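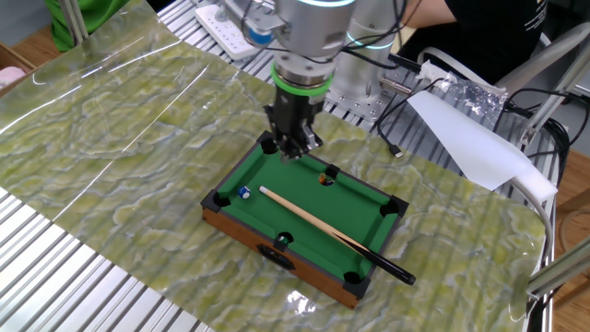

A rail is just a mirror you can knock a ball into, wrote a reader of our first edition, and we have never found a better way to open this chapter.

Print | E-mail
September 1, 2018
By the Cukora Mathematics Writing Group

CHAPTER 7
Angles on a Small Table

Pool is full of geometry, and a tabletop set gives you nearly all of it at a size you can reach across. You get a rectangle, six pockets, a straight stick, and a few balls that travel in lines you can draw with a pencil. You can measure a shot with the same ruler you keep in your desk. What a treat for anyone who has only met angles on a worksheet!

Start with the playing surface. Four corner pockets mark the corners of a rectangle, and two more sit at the middle of the long sides. Join the two middle pockets with a line and you have cut the rectangle into two matching halves. If the table is twice as long as it is wide, those halves are squares, and many of the problems in this chapter get much easier. Measure your own table before you count on it, though. Small sets vary, and the pockets eat into the corners.
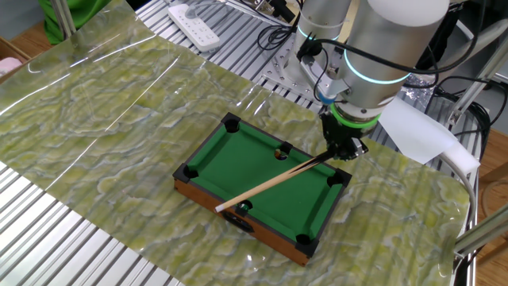

Figure 7.1 A tabletop pool table with a ball beside the far middle pocket.

Look for the shortest path first. A ball lying close to a pocket can still be a hard shot if the cue has to come in from a poor side. In Section 7.2 you will draw the line from the ball to the center of the pocket, carry it back through the ball, and mark where the cue ball has to arrive. Players call this spot the ghost ball. It is a lovely piece of geometry – one circle touching another, with both centers on the line of the shot.

Then come the rails. When a ball rolls into a cushion without much spin, it leaves at close to the same angle at which it came in. To plan the bounce, reflect the target pocket across the rail, aim at the reflection, and let the cushion do the folding for you. On paper this works every time. On real felt it works nicely for soft shots and less well for hard ones, and Section 7.4 looks at why.

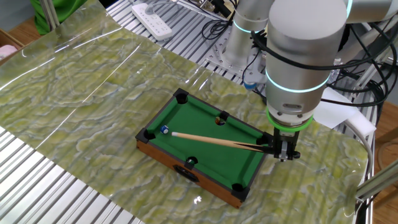

Figure 7.2 The cue lies across the felt, its tip pointing toward a ball near the left corner pocket.

The cue is your straightedge. Its direction at the moment of contact sets the first line of the drawing, and a small error there grows with distance. Try the warm-up before you read on.

Warm-up
1. Draw a rectangle 20 cm long and 10 cm wide. Mark the six pockets.
2. Place a ball anywhere on the left half. Draw straight lines from it to all six pockets.
3. Choose one long side and reflect the opposite corner pockets across it. Draw the two bank shots.
4. Measure each angle at the rail. Do the pairs match?

Worked answers begin on page 346. Keep your drawing, as you will need it again in Section 7.3.

Reader comments

tatley_math: Did the warm-up with my eighth graders and they begged for a second rectangle. The reflection step finally made sense to them.

Gretmont reader: Could the next printing say more about spin? My bank shots come off the rail way too wide.

chalkdust73: Item 3 took me two tries. Tracing paper helps a lot – fold it along the rail.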